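Chapter 16
Writing a Series: What the Reader Carries Over

A novel that belongs to a series has two kinds of reader. One has read the earlier books, perhaps years ago, and remembers parts of them. The other picked this one up at a station and has read none. This chapter looks at how much each of them needs to be told, and when.

By the end of it you should be able to plan a series record, write a short recap scene and spot a continuity error in a draft.

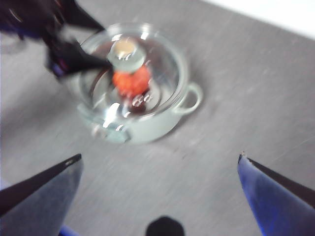
16.1 The series record

Most writers of long series keep a record of settled facts: dates of birth, street names, who knows which secret. It can be a card index, a spreadsheet or a notebook. The record for the Gurnley thrillers, used throughout this chapter, ran to 67 pages by the fourth book. Entries should give the book and page where the fact first appears, so that a later change can be traced.

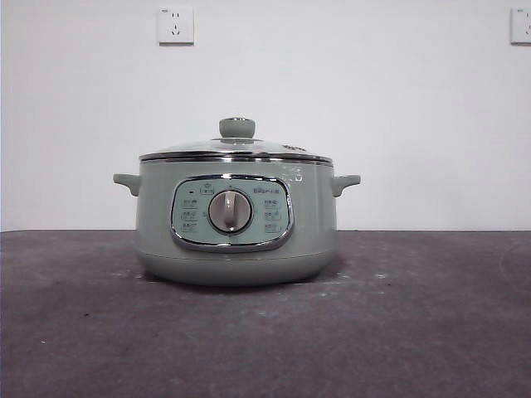

Continuity errors are more often small than large. A writer rarely forgets that a character has died, but may well forget what was in her house. Suppose book one gives her a pale green cooking pot with a clear lid and a handle on each side. If book three has a black one in its place, some readers will take the change for a clue and wait for it to matter. Enter such things in the record on the day you write them.

16.2 Recap

Recap is any passage that repeats what an earlier book has established. Keep it short and attach it to something happening now. In Stisico, the second Gurnley novel, the whole of the first plot is covered in 400 words, split between a phone call and an argument in a car. The first draft used 605, all in the opening chapter, and the editor asked for it to be broken up.

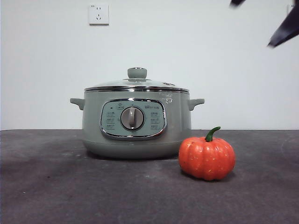 L. Fang
Senior Lecturer in Creative Writing

I have taught recap for many years and still find it the hardest thing to mark. Students who know their own books well cannot easily tell what a new reader is missing. Give your draft to someone who has not read the earlier volume and ask them to write down every question they have.

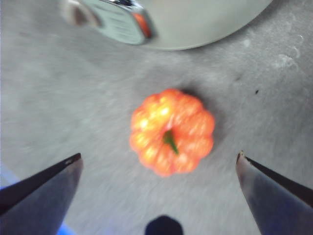

Time within a series also needs a decision. Either the characters age from book to book, or they stay much as they were while the world changes. Whichever you choose, the reader needs small signs of the season and the year. A little orange pumpkin with a stub of green stem, set down on a table, will place a chapter in October for many readers without a date at its head. Urkska, the third novel, covers nearly two years and marks them almost entirely in this way.

Exercise 1

Choose the second book of any series. List each piece of recap in its first three chapters, and note whether it comes in dialogue, in thought or in plain narration.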